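Subject: Re: [suture-skills] knots slipping + tails how long??

Hi all, quick one between lists. Two pics from the bench, both tissue close up. Text after.

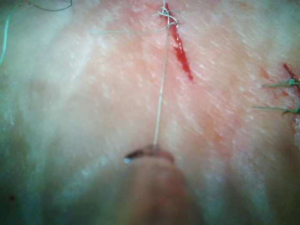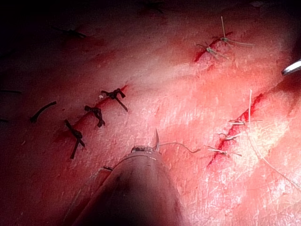 Ballarat, March

Maribel Valderrama wrote:
> My first throw keeps loosening before I get the second one down.
> Also how long is everyone leaving tails? The Zametti handout says
> short, the Carhuamaca one says long enough to grab. And does the
> colour of the thread matter for marking?

Maribel - re slipping, go surgeon's knot for the first throw, then two singles, alternate them. Don't haul up on it. Lay it flat.

Look at the first pic, grey-green thread. Knot is a tangle sitting right on the wound edge, needle still on. I'd want it off to one side and tidier. Long tail lying out to the left, fine for now, trim at the end.

Second pic, the cut left of centre with three black ones. Tails are all over the shop, lowest one has a tail well past the incision. Pick a length and stick to it, 8 mm is what I tell the juniors. And bin your offcuts as you go, theres a loose bit of black lying on the tissue over to the left.

Colour - no marks for it. Black is easier on tired eyes.

Kakance order is in, ref 3789, pads and thread. Flustier needle holders still on backorder, will chase tommorow.

Gotta run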